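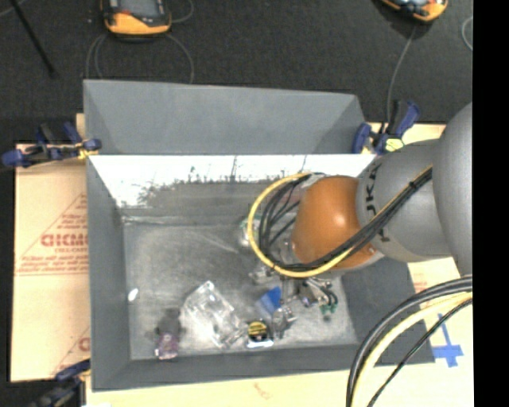

Packing and Materials Handling, Evening Section
Handout 6: Bins, Clear Packaging, and the Art of Sorting What You Can Hardly See
Prepared by Jolien Dekker
2018-05-03

Welcome back, everyone, and thank you for the lively talk last week about cartons and tape. I promised we would move on to the big open bin, and I know that a few of you were hoping for something grander, but I have a real fondness for bins and I think by the end of the evening you may have one too. Please read this before you come in, and bring it with you, because there is space in the margins for your notes and we will be going back to the questions at the end.

1. Why we start with the bin

In a tidy stockroom every item has a shelf and every shelf has a label. Life is seldom like that for returns, odds and ends, packaging waiting to be sorted, or anything that arrives mixed. Those things go into a bin. A bin asks nothing of the person filling it, and so all of the work is saved up for the person who empties it. Keep that in mind when you plan a job. If filling takes one minute and emptying takes ten, the bin has simply moved the labor from one end of the room to the other, and somebody's back is going to pay for it!

A large bin with high sloping sides has a good deal going for it. The slope tends to bring small things down toward the floor of the bin, where you can get at them, and a wide opening lets you look straight in from the top. The trouble is the depth. With high sides you reach over and down, and whatever is doing the reaching also covers part of what you wanted to look at. So look first, decide on your item, and then reach.

At the old Zaltwood site, where I learned most of this, we had a rule that you said the name of the item out loud before you put your hand in. It sounds silly, and I felt silly doing it for the first month or so, but it stopped us from stirring. Stirring is the great time waster in bin work. You push things about, you hope that something useful will come up, and meanwhile the light things slide under the heavy ones.

2. Clear things on a gray floor

Now to the heart of the evening. Clear plastic is a lovely material for the shopper, who wants to see the goods, and a nuisance for the sorter, who wants to see the package. On a gray floor a clear container takes on the gray behind it. What you mostly have to go by is the white reflections along the edges and at the corners. Learn to look for those. When you find two bright edges that meet, you have probably found a corner, and from a corner you can work out how the rest of the piece is lying.

Old bins make this harder. A scuffed floor has pale scratches of its own, and a pale scratch and the bright edge of a clear lid can look very much alike to tired eyes. My own trick is to move my head a little from side to side. The scratch stays where it is, and the reflection will usually shift or wink out. Try it at home with a glass dish in the kitchen sink – you will see what I mean right away.

Soft, shiny wrapping is another matter. A stiff container has a shape you can count on, but loose film bunches up into small patches with no proper edge to them, and one patch can easily be taken for two. Leave film until later in the job if you can. Pick out the pieces that hold their shape, and the film will be much easier to gather once it has the floor to itself.

Printing and color help enormously. Something clear with a bit of white and green on it will catch your eye long before the plain one beside it, and a bright blue piece hardly needs looking for at all. This is why beginners tend to pick out all the colorful things in the first few minutes, feel very pleased, and then slow to a crawl. There is nothing wrong with taking the easy ones first, but please don't judge the length of the whole job by them.

3. A suggested order of work

I have changed my mind about this order more than once over the years, so treat it as a starting place.

Look in from directly above, and then from one side.
Take out anything brightly colored that lies free.
Take stiff clear containers next, one at a time, by an edge or a corner.
Gather the film and thin wrapping.
Wipe the floor of the bin and look again before you call it empty.

That last step gets skipped more than any other. In February I checked a bin at Ernamberg that had been signed off as empty, and there were two flat clear lids lying in the bottom, as plain as day once the light was right.

4. A worked exercise

The Manninen job (we will do the arithmetic together, so don't fret over it) brings in 2295 mixed pieces. Of these, 700 are stiff clear containers, 200 are colored pieces, and another 200 are clear pieces with printed labels. Everything else is film and thin wrapping.

First, work out how many pieces of film and wrapping there are. You should get 1195, so a little more than half of the job is the slow, fiddly kind. Next, suppose that a stiff or colored or labeled piece takes four seconds and a piece of film takes nine. Find the total time, and then find what share of it goes to the film. I would like you to have a guess at the share before you work it out, and write the guess down in pen.

5. For next time

Please read the Pekov notes on lighting, at least as far as the part on side lamps. Bring one piece of clear packaging from home, washed and dry, with the label taken off if you can manage it. We will lay them all out on a gray sheet and try them under the overhead light, and then under a lamp set low on the table.

Questions to think over:

Would a dark floor or a white floor suit clear containers better, and would the same floor suit film?
How full can a bin be before looking from above stops helping?
Where do you put a piece down once you have it – and did you decide that before you picked it up?

Tea will be on the side table from the start this time, so come a few minutes early if you would like a cup.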